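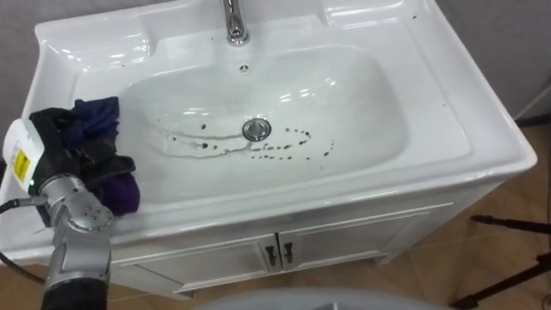

Assunto: Re: lavatório com manchas escuras à volta do ralo
Data: 12 de setembro de 2023

Boa tarde a todos,

Respondo à mensagem de ontem, que copio em parte:

> Temos um lavatório Plitetti branco, modelo 490, comprado em agosto na Arruda.
> Ficam sempre uns pingos escuros no fundo da cuba, junto ao ralo, e já
> passei a esponja verde duas vezes. O vidrado está estragado? Vale a pena
> pedir a troca?

Eu não pedia a troca para já. Pingos castanhos ou pretos, com um rasto acinzentado entre eles, costumam ser sujidade que secou em cima do vidrado e saem sem esfregar com força. A esponja verde é que convém pôr de lado - risca o brilho, e depois a sujidade agarra mais.

Faço assim: água morna, detergente da loiça e um pano macio, cinco minutos de molho no fundo da cuba. Se ficar alguma coisa, bicarbonato em pasta, com o dedo, e enxaguar bem. À volta do aro cromado do ralo uso uma escova de dentes velha. Nada de lixívia no cromado.

Não esqueçam o furo do ladrão, que acumula lodo lá dentro, nem as abas laterais do lavatório, onde os salpicos passam despercebidos.

O creme da Skenska também serve, mas custa 299 coroas e não notei diferença em relação ao bicarbonato. O da Planeo não experimentei.

Se depois disto as manchas continuarem no mesmo sítio, mandem uma fotografia de perto para a lista. Guardem a fatura, de qualquer forma.

Cumprimentos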